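Nabila Ismail had the simulator running before I'd got my coat off. She teaches evening classes in robotics in Vurbridge, and for the past month she has been trying out Storell, a practice kit that lets beginners plan a robot's tabletop jobs on an ordinary laptop.

"I love it," she says. "You can wreck 100 runs before lunch and you haven't broken a thing!"

She pulls up the workspace her class uses most, a pale table set against a brick wall. 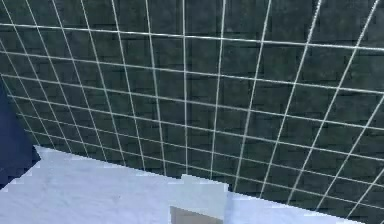 The practice table in Storell, with the white grid across the brick wall behind it.

The graphics are blocky, and she'd like sharper edges in the next version, due in April. "But my students stop noticing after five minutes – they're too busy arguing about the next move."

Kai Schwerdtfeger, who shares the teaching, was harder to win over. He found the manual thin and lost an evening to the set-up. Now he has some 35 exercises saved and keeps adding more. "I went home last night and made another two," he admits. "My tea went cold."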